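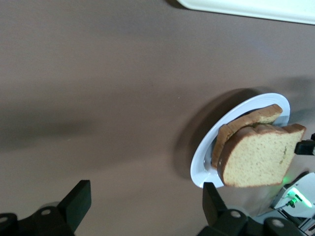 ## Two Slices at Windberg

*February 2018*

Sandwich bread gets little attention in food writing, but it makes up some 70 percent of what the Windberg bakery sells. The loaves are baked in lidless pans, and the top crust comes out tan and slightly domed. Each one is cooled for 52 minutes before slicing.

The café next door serves it plain, two slices on a round white plate, with butter on request. It costs 5 dollars and is sold until the morning's bread runs out. A rye version goes on the menu in March.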